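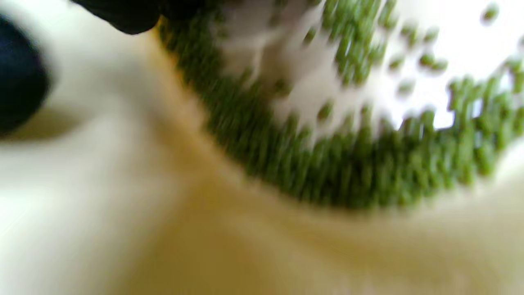 Green beans on white.

29 October 2021
Bindery bench notes, Gerwood ledger (the 1743 one)

Carrying on from the last entry. Boards are off, spine is clean apart from the bottom panel. Old glue there is a different animal from the rest, darker, comes up in scales. Someone has had a go at it before. Poultice didn't touch it in the time I gave it so have put a second one on, thicker, under film, and left it alone.

Sewing: five raised cords, single. Top two sound. Middle one broken at the front joint, fourth broken both sides, fifth I can pull out with my fingers. Thread is mostly holding in the front half of the book, gone to fluff in the last few gatherings where the water got in. Not going to resew the whole thing. Will resew the back gatherings only and tie into the old cords where they're sound, new cord alongside where they aren't. Gerwood want it to open for the scanner and then go back in a box for ever, so it has to open properly once and safely after that. Keep reminding myself of this. It does not have to be handsome.

Paste. Batch from yesterday no good, went thin overnight and smells. Made new with the Vuditz starch. Soaked, cooked slow, stirred till my arm gave out, left to cool with film touching the top so it doesn't skin. Sieved twice. Much better than the last bag, hardly any lumps, though it took longer to clear in the pan than the label says. For whoever uses it next: don't take it off when it first goes glassy. Give it another 10 minutes after that. I took the first lot off too early and I think that's why it let go of its water.

Kept back a jar of it neat and thinned the rest for tissue work. Jars are labelled. Please don't put a brush in the neat one.

Tissue. Tried three weights on a scrap leaf (blank, from the odds box, not from the ledger). Heaviest far too stiff, makes a ridge you can feel with your eyes shut. Middle one fine for the folds. Lightest for anything over writing, you can read straight through it once it's dry. Toned the middle one with a bit of weak tea-coloured acrylic, two coats, hung on the line. First coat came out pinkish. Second coat killed that. Match is good by the window, less good under the strip light, but what isn't.

Leaf repairs done today:
- fore edge of the first gathering, all leaves, small tears, middle weight
- the big tear through the Candlemas page, both sides, lightest. Edges were scarfed by the tear itself so they overlapped nicely, no infill needed
- folds of the last two gatherings guarded with middle weight, outer and centre only
- corner loss on the title leaf NOT done, want to cast something for it and not cut a patch

Ink held up. Tested every hand in it before I went near with anything damp. The main clerk's brown ink doesn't move at all. The red in the margins moves if you so much as breathe on it. So anything with red on gets the tissue laid nearly dry, remoistened kind, and pressed at once. Wrote RED on a slip and put it in at each one so I don't forget. Slips to come out before it goes back!!

Press. The Merkier is still drifting. Wound it down square, came back after lunch and the left side had come up by a thumbnail. I think the platen nut is worn and I've thought so since July. Shimmed it with a strip of card for now. OK for flattening leaves between blotters, not OK for backing a book, so the backing will have to wait or be done in the hand press with the wedges. Have asked twice for the new nut. Will ask again.
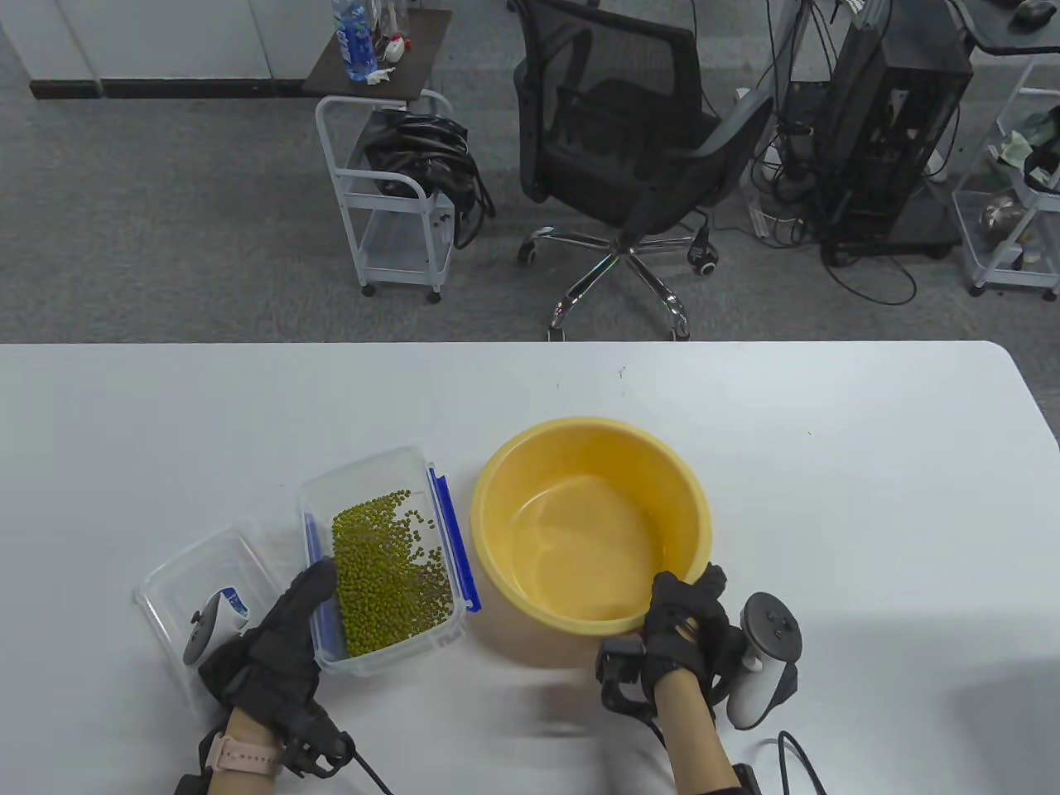

Blotters changed three times through the afternoon. First change is the one that matters, leave it too long and you get the blotter pattern in the paper. Repaired leaves are now in the second stack, felt, blotter, web, leaf, web, blotter, felt. Don't lift the top board to have a look. I mean me.

Leather. The Jalali calf came. Two skins. One is lovely, even, pale, no veins to speak of. The other has a growth mark slap across the best bit and a scar near the neck, I can cut round the scar but not the mark. Will use it for the hinge strips and labels, keep the good one for the spine. Have not sent it back because by the time we've argued over it the job will be late. Noted for next order: ask for a photo of both sides first.

Pared a test strip. Spokeshave first, then knife for the edges. Blade was dragging so stopped and did it properly: 80 grit to take the nick out (shouldn't have let it get a nick), up through the usual papers, 2000 to finish, then strop. Night and day. Half an hour well spent and I grumbled all the way through it. Turn-ins want to be thin as a fingernail, joints thicker than I'd normally go as the boards are heavy. Oak I think under the paper, or something like it, certainly not pasteboard. Odd for the date unless they reused boards from an older book, and there are lacing holes in the back board that don't line up with anything, so yes, probably reused. Put that in the report. Gerwood will like that.

Also for the report: scrap of printed waste in the spine lining, third panel. Came up whole. Two columns, small type, looks like part of an almanac, a list of fairs maybe. Floated it off on web, rinsed, dried flat. It's in the clear sleeve in the top drawer with the job number on. It stays with the book. I have seen what happens to scraps that don't.

Dyeing test on offcuts of the bad skin. Three mixes, spirit dye, wiped on with cotton wool.
Mix A too orange.
Mix B nearest to the old leather but goes blotchy where the skin is loose.
Mix C is B let down by half and two coats. This one. Third coat on the joints only if they still look new after the consolidant.
Wrote C on the bottle. Wear gloves, it took me a week to get it off last time.

Old leather on the boards is powdery red at the edges, comes off on the hand. Consolidated front board only so far, brushed thin, let it sink, second pass along the tail. Went a shade darker then came most of the way back. Leave overnight before deciding on the back board.

Things that annoyed me: the sink is draining slow again, bench lamp flickers when the kettle's on, and somebody has had the good bone folder. It's the one with the bevelled end. No questions asked, just put it back in the rack.

Ordering:
linen thread, the finer one, down to the last bit on the reel
blotters, big
scalpel blades, the pointed sort
cotton wool
more Vuditz starch, same bag size, don't let them swap it for the other grade again
platen nut (!!!)

Next:
Lift the poultice first thing. If the bottom panel is still hard don't scrape, put another on.
Turn the leaves over and fresh blotter.
Fray out the new cord, wax the thread.
Resew back gatherings. Check the swell as I go, the guards will add some and there's not much room for it.
Ring Gerwood re the box, they said drop-back and then their form says four-flap. Cloth colour too, form just says "dark".
Work out what to do about the title leaf corner. Pulp the offcuts of the toned sheet? Might be near enough.

Hours put on the job sheet, except the knife, which I've booked to maintenace.

Later, before locking up: had a feel round the edge of the poultice and it is shifting at the tail end, soft right through. Middle still solid. Topped up the paste on it and put the film back. Shim in the press has slipped a bit, pushed it back in. Stack two is under the plain weights now insted, marble slab and both bricks.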